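Open day at the Drelten film archive

The bus to Drelten runs every 2 hours, and the driver looked mildly concerned when I asked to be let off at the old creamery. The creamery has held the Punach Film Collection for long enough that the sign out front has faded twice and been repainted once. It opens to the public every October. I had been meaning to go for years, mostly so I could stop telling people I was meaning to go.

Admission was free, with a bucket. We were divided into a morning group and an afternoon group, and I was put in the afternoon one, which gave me time to eat a very dry cheese roll in the parking lot and read the leaflet. It said the collection owns 1,803 reels. It didn't say how many of those anyone had watched.

The tour began in the cold vault. It is as cold as promised. We were lent fleece jackets in one size, and shuffled between the shelves like a choir that had lost a bet. The cans are labeled by hand in three or four styles, depending on who was in charge at the time, and one era evidently believed that "Comedy, good" was enough to go on. The next shelf down says "Comedy." You have to feel for those.

What most of us had come for was the Motari material. Motari was a small studio that made melodramas quickly and cheaply, often using the same staircase. Our guide showed us clips from three pictures in a row, and in all of them a woman in a pale dress comes down those stairs having just heard terrible news. By the third, the audience was greeting the banister like an old friend. The acting, though, is better than it has any right to be. The lead in the second clip does almost nothing with her face for a full minute, and people stopped unwrapping their mints.

Then came the restoration demonstration. A scratched bit of a garden party was played before and after cleaning. Before, it appeared to be raining on the guests. After, the weather was lovely and you could see that one extra was looking straight into the lens, chewing. I am told they had a long discussion about whether to do anything about him. He stays.

The costume display is up a flight of stairs, and I would call it modest. There are 2 hats, a cape, and a pair of boots that belonged to somebody's stand-in. The card beside the cape runs to four paragraphs and manages to avoid saying who wore it.

We finished in the screening room, which seats 100 if everybody is on good terms. They ran the Urbańczyk print of "The Ferry Widow," so called because it turned up in a hardware store of that name behind the paint. It's missing its fourth reel. A title card fills in the gap in two sentences, covering a wedding, a fire and a change of heart, and I have sat through whole evenings that could have used the same treatment.

The gift table had postcards and a tea towel with the staircase on it. I bought the tea towel. The last bus back was late, and I was still wearing the fleece, which I have since mailed to them.
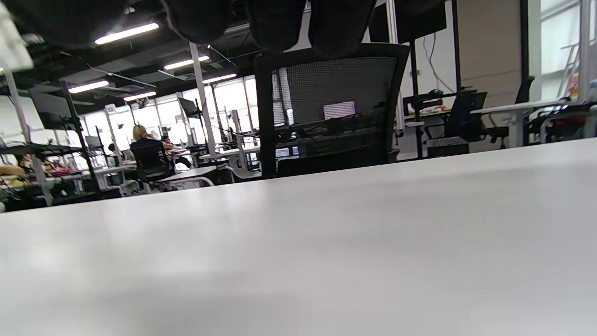
Can visitors ask to see a particular film on the open day?

Only the announced program is shown on the day, but the collection takes written requests for private viewings during the rest of the year.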